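Kheri Kinyua
I moved to Gestthorpe in July and I want to write a few posts about learning the local bus system, in case it helps another newcomer. It is a long thread, sorry.

Kheri Kinyua
The first thing I did not understand is that the bus does not stop if you don't raise your hand. In my old city it stops at every sign. I stood at Petek Road for two buses, very polite, with my ticket in my hand. Both drivers went past me.

Kheri Kinyua
A woman across the street shouted "you have to wave!" So I waved at the third one. It was the wrong line, number 5, but the driver was kind and let me off at the next corner.

Kheri Kinyua
Tickets. You can buy one from the driver, but only with coins. You can buy a card in the pharmacy, which for me is a strange place to sell it. The card is called Velto and it is green. Ask at the back counter where they give the prescriptions. The front counter will send you there anyway.

Kheri Kinyua
With the card you must tap when you enter AND when you leave. If you forget the second tap they take the full price to the end of the line. I forgot it for my whole first week.

Kheri Kinyua
I wrote to the bus office to ask for the money back. They answered after 12 days, and they returned half of it. The letter was signed by Felicidad Ocampo and she explained everything in simple sentences. I have kept the letter, partly for the vocabulary. I learned "fare cap" from it.

Kheri Kinyua
Fare cap means that after a certain amount in one day, the rest of your rides are free. So if you have many errands, put them all on the same day. I do the market, the bank and the library together now.

Kheri Kinyua
The timetable at the stop has small letters next to some of the times. S is for school days only. The letter R means the bus goes by the river and takes longer. I took an R bus to a dentist appointment. The river is very nice and the dentist gave me a new appointment.

Kheri Kinyua
A question of language. People here say "I got the bus" and also "I caught the bus." I asked two neighbors about the difference and they started to argue with each other, so I still don't know. I say "took" and everyone understands.

Kheri Kinyua
Do you thank the driver when you get off? Yes, everybody does, even from the back door, quite loud. I was shy to shout in English in front of people. Now I do it, and I am a little offended when somebody doesn't.

Kheri Kinyua
The last bus from the center is at 11:40 at night and it leaves exactly on time, even if it can see you running. The morning ones are more relaxed.

Kheri Kinyua
If someone knows whether the Velto card also works on the train to Tralumum, please tell me. The website says "selected services" and doesn't say who selected them. Thank you for reading until here. One picture and then I go to cook dinner.

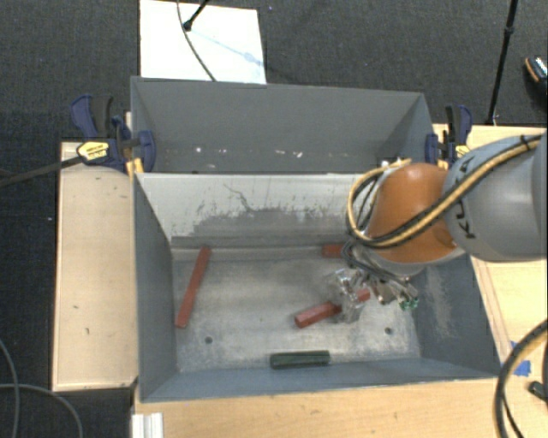 Orange and gray arm, reaching into the front bin.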